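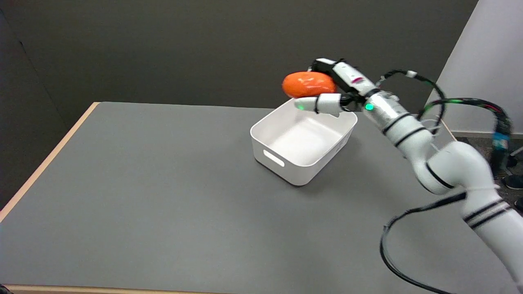 Search this site Enter keywords Go

RATVILLE HARVEST FAIR PLANNING GROUP
Minutes of the meeting held 25th January

Meeting opened at the second attempt, the first having been lost to a dispute over the thermostat. Minutes of the September meeting were approved with one correction: the scarecrow did not "collapse," it "leaned."

1. Money
The fair took in $2,000 and spent most of it on tents. A bill for $635 has arrived from Tymoshchuk Tent Rental for a missing side wall. The group remembers returning it. Tymoshchuk remembers otherwise. Secretary to write a polite letter, then a second one if the first is too polite.

2. Parking
The field on Girkari Road held up well until it rained. 73 complaints were received, several from the same car. Agreed to ask the school for its lot again and to say less this time about the state of its fence.

3. Pie contest
Long discussion of whether a quiche is a pie. Vote tied. Rules for next year will read "sweet pies," and the quiche party asked that its disappointment be recorded. It is recorded.

4. Pumpkins and decorations
Muritport has offered us its leftover decorations at no charge, which caused some suspicion. Accepted anyway. Anything orange goes in the white plastic bins; corn husks are to stay out of them after last year's mice. Real pumpkins are not decorations for storage purposes, however firm they feel in October.

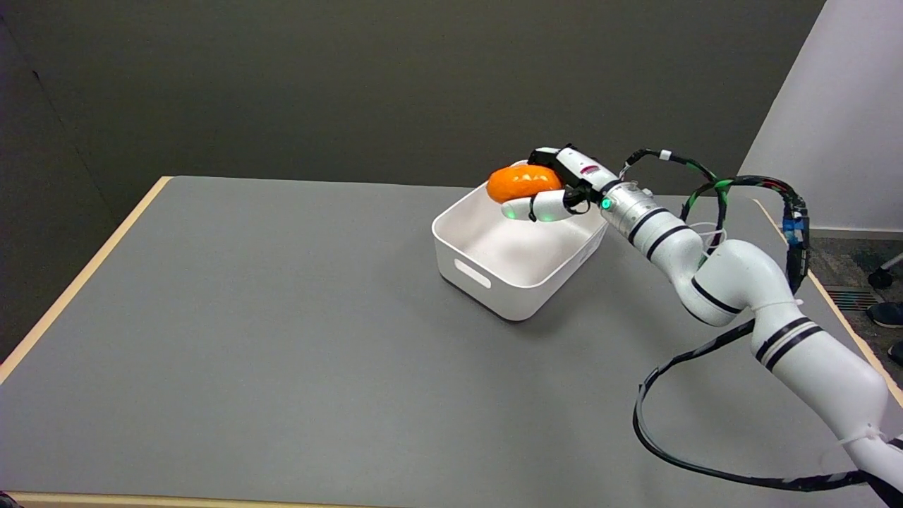
5. Music
The brass band will come back if it is placed farther from the ponies. The ponies' owner has made the same request. Carried without a vote.

6. Other business
Five people still have keys to the shed and the shed still has no lock. Put off to next meeting, as before.

Closed at 9:10 p.m. Coffee money was short again.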